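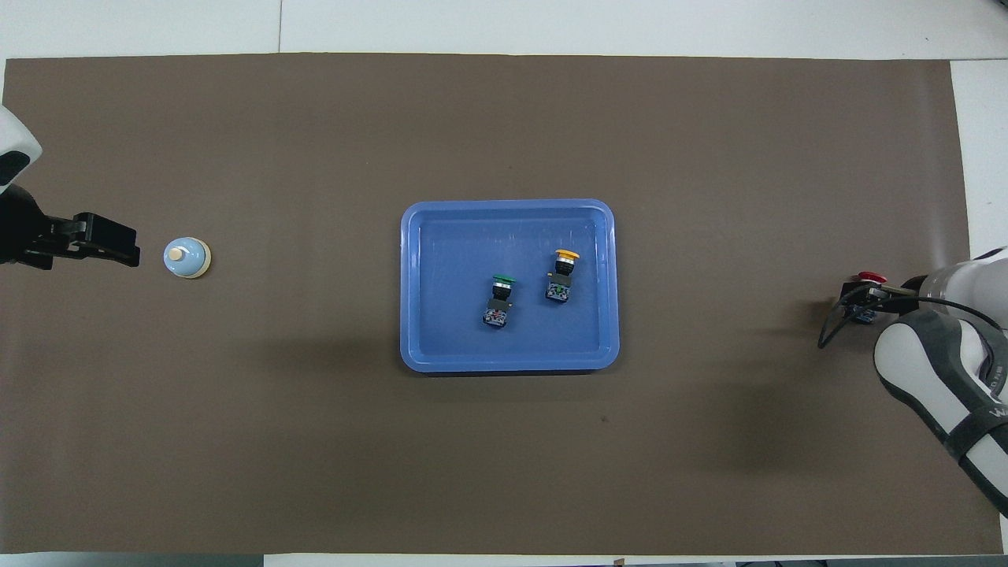
Brown paper over a white work table, with a small service bell.

Graciela Riquelme has written 376 life stories of people she never met. Most ran in the Trillport weekly, on the page readers turn to before they look at the front. A few were printed only on folded programs, handed out at the church door.

She started at 33, after her father-in-law died in February and the family could not agree on a single sentence about him. His sons wanted the railroad years. His widow wanted the garden. Riquelme sat at the kitchen table in Warnent with a legal pad and put in both, along with the name of the mule he had as a boy – Jara.

"The mule is what people brought up at the lunch afterward," she says. "I remember thinking I should ask for that kind of thing first."

She still does. Her interviews last an hour, sometimes two, and she does them in person when the family will have her. She asks what was in the glove compartment, what the person cooked badly, who they called when the car broke down. Dates come last. She checks those against the family Bible or a marriage license, and she has found birthdays that were off by a year for decades.

The paper charges by the line, and she keeps that in mind. A family that can pay for 60 lines gets 60. One that can pay for 12 gets the same interview and a tighter draft. Her own fee is $50, and it has not changed.

Some requests she turns down. She will not list a surviving spouse as deceased, which she has been asked to do twice. She will leave out a first marriage if all the children agree. Cause of death is up to the family.

Lately more people come to her to write their own. A retired well driller from Tidadach has been through five drafts and keeps cutting his military service and adding dogs. Riquelme files these in a metal cabinet with the date of the last change on the tab. His reads 11/08/2025.

Her own is in there too, she says, half a page long. Her daughter has read it and wants the part about the choir taken out. They are still talking about it.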